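Sorting small parts into shallow trays: how to stop mixing and sliding?

Posted in Workshop and Craft Storage
Asked by stirnell_bench
Viewed 114 times

I assemble small kits at a white-topped table at home. Each kit has three kinds of part: M3 screws, flat washers and short nylon spacers. I tip each kind into its own shallow plastic tray and pick from the trays into bags. A normal run is 36 bags, sometimes 100 before the holidays in December.

Two problems.

1. Parts migrate. By the end of a run there are washers in the screw tray and the reverse. I have tried working slower and it makes little difference.

2. The trays creep. Each pick pushes the tray a little, and after a while they are touching or off at an angle and I have to square them up again.

The trays are all different because I bought them singly. One is rectangular and the others are not. I would prefer to keep them if the fault is in how I use them. If I need to buy a matched set I will, but I would like to know what to look for: depth, wall angle, color, material. Deep bins are out. I have tried them and cannot get the last few washers off the bottom without tipping the bin over.

The table top is smooth laminate and wipes clean. I do not want to glue or screw anything to it.

3 replies

Widasex

Get a muffin tin. Cheap, doesn't slide, cups are already separate. I have used the same one for years for screws and picture hooks.

Comment from stirnell_bench: Tried it. The cups are too narrow for my fingers and the washers lie flat against the bottom.

Lytvynenko

Taking your problems in order.

Migration. Parts rarely jump between trays on their own. They are carried, either stuck to a fingertip or dropped on the way to the bag. Two changes help. First, leave a gap between trays at least as wide as your hand, so that a dropped part lands on the table where it can be seen. With rims touching or overlapping, a dropped part goes straight into the neighboring tray. Second, put the bag on the near side of the trays, centered, so that your hand never crosses one tray to reach another. If you are right-handed and the bag is at the far left, you are crossing the whole row on every pick.

Wipe your fingers as well. Washers from a new box often carry a film of oil and will cling.

Creep. Put a sheet of rubberized shelf liner under the whole row. It lies flat, needs no adhesive and can be rolled up afterward. Cut it larger than the row so that no tray sits half on and half off. Wash the liner when it stops gripping, usually because of dust.

Shape. Mixed shapes are not a fault. A flat floor with sloped walls is the best form for flat parts, as you can drag a washer to the wall and up the slope with one finger. Vertical walls are worse and a sharp inside corner is worse again. A long oval tray works for parts that roll, such as your spacers, which will collect along the middle if the basin is curved. I would give the rectangle to the washers and an oval, if you have one, to the spacers.

Color. Use one color per part and never change it. The contrast between part and tray matters more than the color itself. Zinc-plated screws disappear in a light gray tray. White nylon disappears in a white one and shows well on anything dark.

My trays at the Mernbridge repair bench, all shallow plastic, on a white top:

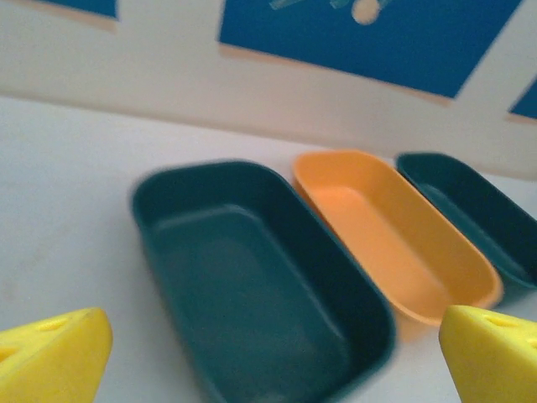
Teal rectangular tray in the middle, light orange oval one to the right of it.

The teal one has rounded corners and sloped inner walls down to a flat floor, the form I described for washers. The orange one is narrower, with a more boat-shaped and rounded form. They are closer together there than I would have them for picking. The orange tray is tucked partly behind the teal rim, and I would pull it clear before filling either of them.

Fill level. Keep to a single layer where you can. Refill in small amounts from the box, 10 bags' worth at a time. A heaped tray spills over the rim at the first careless pick, and it also hides any wrong part that has fallen in.

Comment from stirnell_bench: I have been filling them to the rim from the start, so that may be most of it. The liner is on order. Does the diamond-pattern kind work or does it need to be solid?

Comment from Lytvynenko: Solid. Washers get caught in the holes of the open kind.

Mernbridge_parts

Agree with most of the above. For the screws I would use a magnetic dish if they are steel. It holds itself to a steel sheet and the screws stay put. Do not use one for stainless, which mostly will not hold. Check with a fridge magnet before you buy.

Also count the screws out by weight if you have a scale that reads to a tenth of a gram. It will show up a short bag faster than looking through the plastic.

Last edited 31 May 2023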